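Reducing Household Water Use: A Step-by-Step Guide for Residents

Kitchens, bathrooms and laundry areas account for most of the water used indoors. The steps in this guide can be completed by any resident of the Tidari service area, in a rented or an owned home, and most of them require no tools. Residents who have received a high-use notice should begin with Step 1 and record their results before calling the Customer Office.

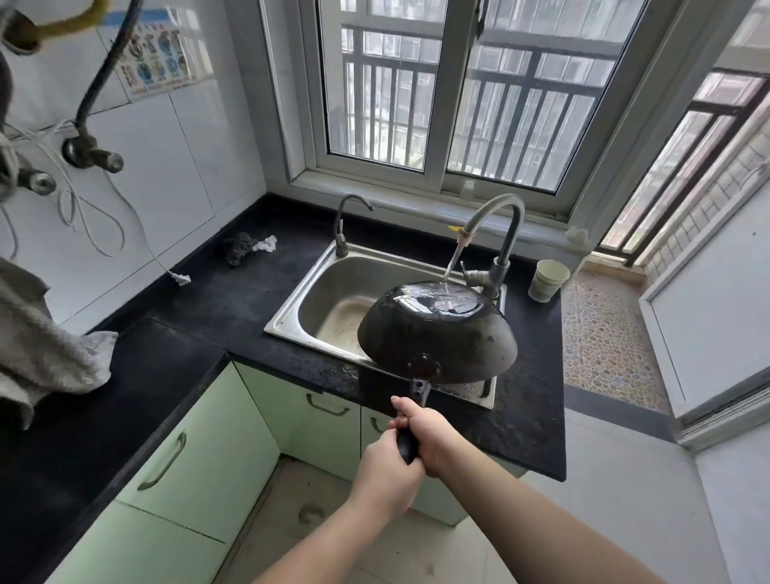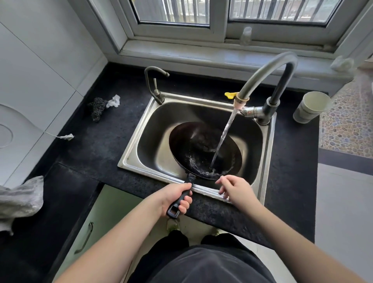
Rinsing a pan under a running kitchen faucet.

Before You Begin

You will need a pencil, a sheet of paper, a measuring pitcher, a clock or phone that shows seconds, and access to your water meter. In single-family homes the meter is usually in a covered box near the street. In apartment buildings it may be in a basement or utility closet, and you may need to ask the building manager for access.

Step 1. Read the Meter

Open the cover and write down all of the digits from left to right, including any that appear in a different color. Note the time of day. Meters in the Tidari area read in gallons. Older Caron meters show a fixed zero at the right-hand end, which must be included in the reading.

Take a second reading 24 hours later and subtract the first from the second. The result is your daily use. A household in one of our detached homes might see a figure such as 618 gallons on a day when the lawn was watered, and less than half of that on the following day. For this reason, please take readings on at least three separate days before drawing any conclusion.

Step 2. Check for Leaks

Choose a period when no water will be used for two hours. Late evening is suitable. Turn off ice makers, water softeners and irrigation timers. Read the meter at the start and at the end of the period. If the reading has changed, water is leaving the system somewhere.

Toilets are the most common source. Place a few drops of food coloring in the tank, wait 15 minutes without flushing, and look in the bowl. If color has appeared there, the flapper should be replaced. Flappers are sold at hardware stores and can be fitted by hand once the supply valve behind the toilet is closed.

If the toilets pass this test, close the main shutoff valve inside the home and repeat the meter check. A reading that still changes points to the service line between the meter and the house. Do not dig. Call the Customer Office and ask for a line inspection.

Step 3. Measure Your Faucets

Hold the pitcher under the faucet and open it fully for ten seconds. Multiply the amount collected by six to find the flow per minute. Repeat for each faucet in the home and write the figures down by room.

Bathroom faucets that deliver more than 1.5 gallons per minute are good candidates for a low-flow aerator. Kitchen faucets may reasonably run higher – filling a stockpot through a very slow faucet saves nothing. Before buying an aerator, unscrew the existing one and take it to the store, as thread sizes differ. Clean off any scale with white vinegar and measure again; a blocked aerator can give a misleading result.

Step 4. Adjust Daily Habits

Scrape plates and pans into the trash or compost before washing. Soak items with dried food in a few inches of water. Run the dishwasher only when it is full, and skip rinsing beforehand unless the manufacturer advises it.

Keep showers to five minutes where possible. Match the water level on the washing machine to the size of the load. Water lawns before 8 a.m., and follow the posted schedule in July, when outdoor use is at its highest.

Step 5. Apply for a Rebate

Residents who complete Steps 1 through 3 may apply to the Prenilia Home Water Program. The program pays up to $50 toward aerators and showerheads and up to $400 toward the replacement of an older toilet. Funding covers the first 2,000 approved applications each year, and applications are reviewed in the order received.

Attach your meter readings, the faucet measurements and an itemized receipt. Tenants must also include written consent from the property owner for any toilet replacement. Incomplete applications are returned by mail.

Forms are available at the Cernico Street office and at branch libraries. Questions about eligibility should be addressed to Mateja Nikolovski, Conservation Coordinator, at the same office. Please have your account number ready when you call.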